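Tovano goes public: a two-armed robot built in a shared shed, and you're invited to come and have a go

LURNTHORPE, August 4, 2026

For immediate release

Well, we've finally put the thing on the internet. As of this morning the full build files, wiring notes and control software for Tovano, the two-armed tabletop robot I've been putting together at the Lurnthorpe shared workshop, are free for anyone to download, copy, change and (I fully expect) improve. I've never written a press release before, so if you were hoping for the kind where a chief executive is "thrilled to announce", sorry, you've got me. I am pretty thrilled, though!

The short version for anyone on a deadline: Tovano is a home-scale robot with two arms that don't match, a head with a camera in it, and a body that sits up against a table. It's meant for people who want to muck about with picking things up and putting them down, in a garage or a spare room or a shed like ours, without needing a university behind them. The plans are out today. We're also running an open day at the workshop, and there are 61 printed copies of the build book to give away, which I'll get to further down.

The long version starts with a biscuit tin. I wanted a machine that could take the lid off one. I'd built a little arm from a kit a while back and it was great fun for a fortnight, and then I ran into what everyone with a little arm runs into, namely that one arm can push a tin all over the bench and never get it open. You need something to hold on with. So I started drawing up a second arm, and then the second arm needed shoulders, and once it had shoulders it looked ridiculous without a head. My partner has asked me to stress that the original arm was supposed to live on a shelf in the laundry and has not been seen there since.

The workshop took it in at that point. If you don't know the place, it's the old seed store behind the Lurnthorpe showground, and members pay by the month for bench space and a share of the tools. There's a good lathe and a less good lathe, a row of printers, a welding bay you have to book, and a kettle that takes forever. I'd joined to fix a trailer. What I got was a room full of people who'd wander past with a cuppa, look at what I was doing and tell me it was wrong, and a fair bit of the time they were right, so the shoulder bracket is now on its fourth version and doesn't creak any more.

The mismatched hands are the bit I get asked about most. One side has a plain gripper, two fingers, opens and closes, dead simple. The other side has a proper jointed hand with a thumb. I did plan on a matching pair, but the hand is a lot of work, and by the time I'd finished one I'd been living with the gripper on the other side for months and had grown to like it. The gripper is brilliant at anything with an edge. The hand is better with round things and awkward things. Between the two of them you can do a surprising amount, and if you're building your own you can start with two grippers and add a hand when you've got the patience for it. The build book has both, and the wrists take either one.

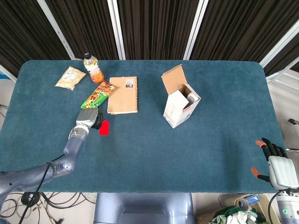 We do our practice with ordinary groceries and stationery. I tried wooden blocks early on, because that's what all the tutorials use, and the robot got very good at wooden blocks and hopeless at everything else. Crinkly bags are the real test. They change shape when you grab them, they slide, they catch the light, and the camera gets a different idea of where the edge is every time you put one down. A bottle wants to be held firmly and a bag wants to be held hardly at all. We covered the table in a soft felty sort of cloth after a week of chasing things across bare timber, and I'd recommend that to anyone, whatever you're building. It's the cheapest upgrade in the whole project.

The software side is called Pekine, and it's the part I'm proudest of, mostly since I came to it knowing nothing. Pekine runs on an ordinary desktop computer. You can drive the arms yourself with a pair of hand controllers, and it records what you do, and after you've shown it a job enough times it'll have a go on its own. "Enough" varies wildly. The job I used for testing (pick up a small bag, put it in a box) took 1000 recorded goes before I was happy to show it to people, and I did most of those in the evenings with the cricket on the radio. It still misses. When it does miss it has a charming way of carrying the nothing it has picked up all the way over to the box and letting go of it very gently.

I should be straight about what Tovano won't do, because I've already had a couple of emails from people hoping it'll unload the dishwasher. It won't. It can't go anywhere, for a start, it's parked at its table. It's slow, and I've kept it slow on purpose, as I like to be able to get my fingers out of the way. Please don't build one to work near little kids or pets. There's a big stop button in the plans and I'd ask everyone to fit it before they fit anything else, even if the rest of the build is still in a cardboard carton. I didn't do it in that order myself and I have a dent in a filing cabinet to show for it.

As for getting the parts, nearly everything structural can be printed on a middling home printer, and I've written the files so no single piece is too big for a standard bed. The motors and the control boards you'll have to buy. I haven't put a total price in this release and that's deliberate, the cost swings around so much depending on what you've already got in the drawer. There's a parts list on the project page with the bits split into "must be this one" and "anything similar will do", and the second list is much the longer.

Anyone who'd like a head start might want to look at Nishad, the smaller project this all grew out of. It's a single arm on a clamp, you can build it over a long weekend, and the whole arm bolts straight onto Tovano later on if you catch the bug. Several members at the workshop have built a Nishad and stopped there quite happily. One of them uses hers to hold a torch over the sewing machine, and it's been doing that without complaint since January.

The open day runs at the Lurnthorpe workshop later this month, with the date and times up on the notice page as soon as the showground confirms we can use the car park. Entry is a gold coin, which goes to the tool fund. Tovano will be running in the back bay and you'll be able to take the controllers and drive it yourself. We'll do that in groups of 7, one person driving and the rest heckling, so there might be a bit of a wait. Bring something from your own pantry for it to pick up if you like. No eggs please. I've learned that one already.

The printed build books will be handed out there, first in, first served, and if there are any left over I'll post them to school and library clubs that write in. The book's the same as the free download apart from the fold-out wiring diagram, which I think is worth having on paper, particularly if your eyes are like mine and you're sick of zooming in and out on a phone with flux all over your thumbs.

For reporters, you're very welcome at the workshop before the open day. Give us a bit of notice so I can sweep up and make sure the robot's in one piece, because at any given moment there's a decent chance I've got an elbow off. I'm happy to talk on camera or off, and happy for you to film it working or not working. We can't do weekday mornings, as I've got a job.

Media contact: the Tovano project, care of the Lurnthorpe shared workshop, via the contact form on the project page. Ring the workshop bell if you're dropping in, and give it a good long push, it sticks.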